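Ticket 940: Tennis balls rolling off sorting table
Opened by: Wendy Garside
Location: Holroyd, activity room
Status: Open

The balls won't stay put on the tabletop while they're being put into the white bin. They drift toward the far side and drop onto the carpet. Lost 14 that way on Monday. Checked the blue-gray cover for wrinkles and smoothed it out. No change.
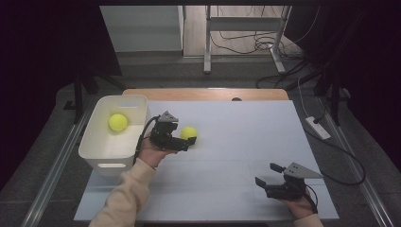
Put a level on the wood next. It reads low at the back. Turned the two rear feet out as far as they go, which helped, but a ball set down near the middle still creeps.

Mar 12, 2026: Swapped in longer feet from the Sukus spares box. Ran 63 balls, lost 2, both bumped by a sleeve. Bin stays on the left for now. Leaving this open until the April room check.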